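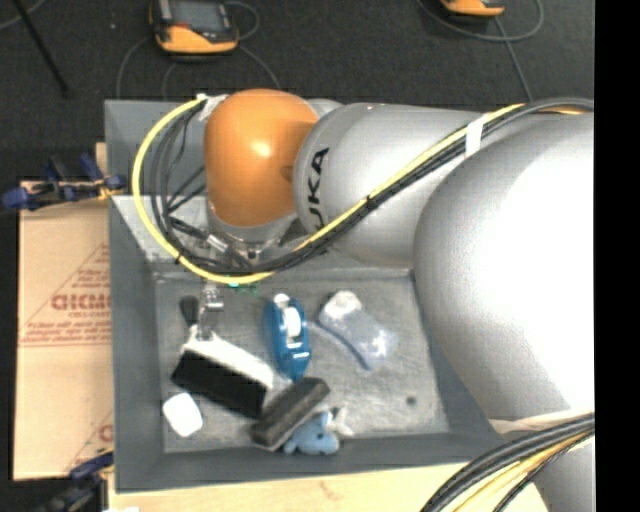
A brush and a blue tape dispenser in a gray bin.

30 April 2024

Dunne clears out its odd drawers

Dunne, maker of storage bins for homes and small offices, today opened orders for Clamness, a plan for people who own a tape dispenser and can never find it. Members get 2 gray bins and 40 blank labels, and are trusted to do the rest.

"We asked 300 customers what was in their junk drawer," said founder Fadi Rawashdeh. "Most of them said 'stuff.' Several said 'a brush, I think.' We felt we could work with that."

Bins ship within 4 days. A lidded version follows in October, for those who prefer not to look.

Press contact: Fadi Rawashdeh, Dunne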